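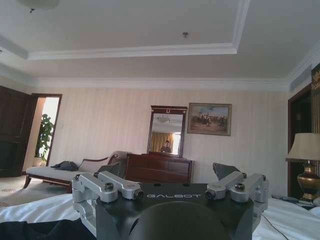
Home Blog Travel About Contact

2018-01-20

I have a habit in hotels that my family finds strange. Before I leave, I make the bed. In September I stayed in Prosville for a conference, and in the morning I had only 30 minutes to pack, but I did it also then.

My way is simple. First I take everything off the bed, then I shake the duvet from the foot end and pull the corners.

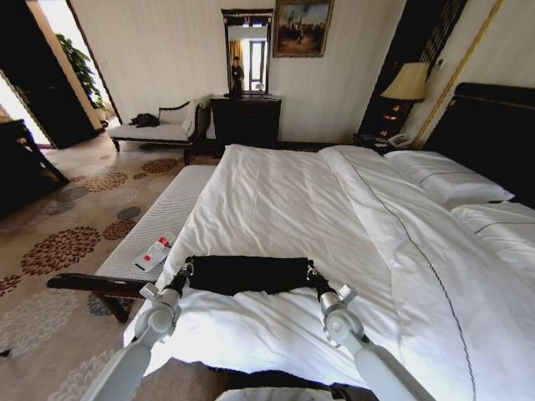

Photo: Karkilo / Tuominen

A duvet with a dark line of piping is easier, I think, for the line shows you at once if it is straight. The pillows come last. I also look at the bench, because there I forget things most often. Once it was a charger, and I paid for a new one. Next month I will write about my suitcase.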